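Kurse / Servicerobotik / Begleitskript / Teil 4

Zuletzt aktualisiert: August
Lesezeit: 2 Minuten

Teil 4: Das Küchenpaket von Kramer im Praxistest

Heute schauen wir uns ein Angebot an, nach dem mich viele von euch gefragt haben – das Küchenpaket mit Einrichtung, Schulung und Fernwartung.
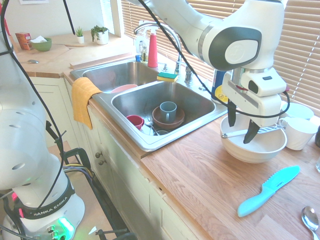 Was man bekommt

Zwei Arme von Franka Emika, dazu Greifer und Software. Der Zweifingergreifer geht von oben in die Rührschüssel, und genau an so einer Stelle trennt sich die Spreu vom Weizen! Ein Griff, der schräg am Schüsselrand liegt, ist viel gemeiner als ein Becher, der brav aufrecht steht. Achtet auch auf das Kabel am Handgelenk: Wie viel Spiel braucht es, wenn der Arm sich dreht? (Kommt in der Übung dran.)

Was mir gefällt, was nicht

Die Einweisung durch Naomi Mugo war prima, wirklich geduldig, auch bei meinen dummen Fragen. Das Handbuch dagegen … na ja. 431 Seiten, und das Kapitel zur Greifkraft steht ganz hinten.

Aufgabe bis zum nächsten Mal

Lest Kapitel 3 und überlegt euch eine Greifreihenfolge für eine Spüle mit Tassen und Besteck. Eine Skizze reicht völlig. Wer lieber zu zweit arbeitet, gerne – Abgabe bei Timothée Joly.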